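Pattern repeat and how much paper to order

The hallway took 2 attempts to order correctly, and the reason was pattern repeat. I had worked from wall area, which is fine for paint and wrong for patterned paper. I'm writing the method down while I still have the tape measure out.

Start with the drop. Measure floor to ceiling in at least three places, because old ceilings wander, and keep the largest figure. Add four inches for trimming, two at the top and two at the bottom. My largest measurement was 89 inches, so the working drop is 93.

Now look at the label for the vertical repeat. On a straight match, every strip has to start at the same point in the pattern. The length you cut is therefore the working drop rounded up to a whole number of repeats. With a 21 inch repeat, 93 becomes 105. Twelve inches of each strip goes in the trash, and a calculation based on area never sees it.

A half-drop match is less simple. Alternate strips start half a repeat lower, so strips one, three and five are the same and the even ones sit between them. Cutting from two rolls at once, one for odd strips and one for even, usually saves a good part of the waste. I label the back of each strip in pencil, with an arrow for up. Dense florals are easy to hang upside down. 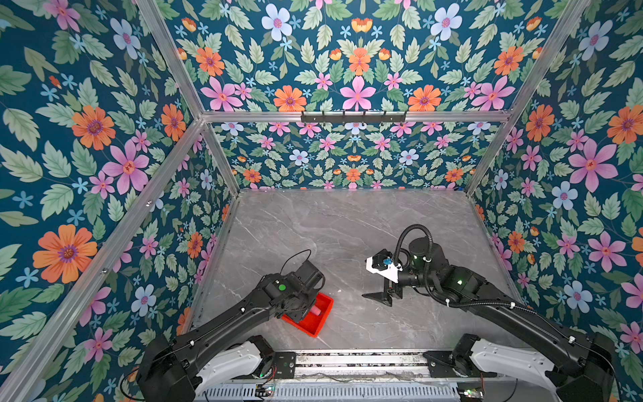
Next, strips per roll. Divide the roll length by the cut length and discard the remainder. A 33 foot roll is 396 inches, and 396 over 105 gives three strips with 81 inches left over. The leftover is too short for a full drop but covers the wall above a door or below a window, so keep it until the end.

Then strips per room. Add up the wall widths, divide by the roll width, and round up. I do not subtract for doors. I do subtract for a window wider than two full strips, but only the strips that fall completely inside it.

Batch numbers matter more than I expected. My first order was from Doucet, batch 1684, and the extra roll came from a later batch. Under the hall light the two were fine. By the front door at 4 p.m. the greens were visibly different. I moved the odd roll behind the coat closet, where it meets the others at an inside corner — a change of plane hides a lot.

Paloma Calloway wrote in after the last post to ask about lining paper. I used it on the stair side only, hung horizontally, where the plaster had been patched. I left it out on the other side and can't find a seam showing through so far.

The upstairs landing is next. It has a sloped ceiling on one side, so the longest drop changes with every strip. I plan to draw it on graph paper before ordering anything.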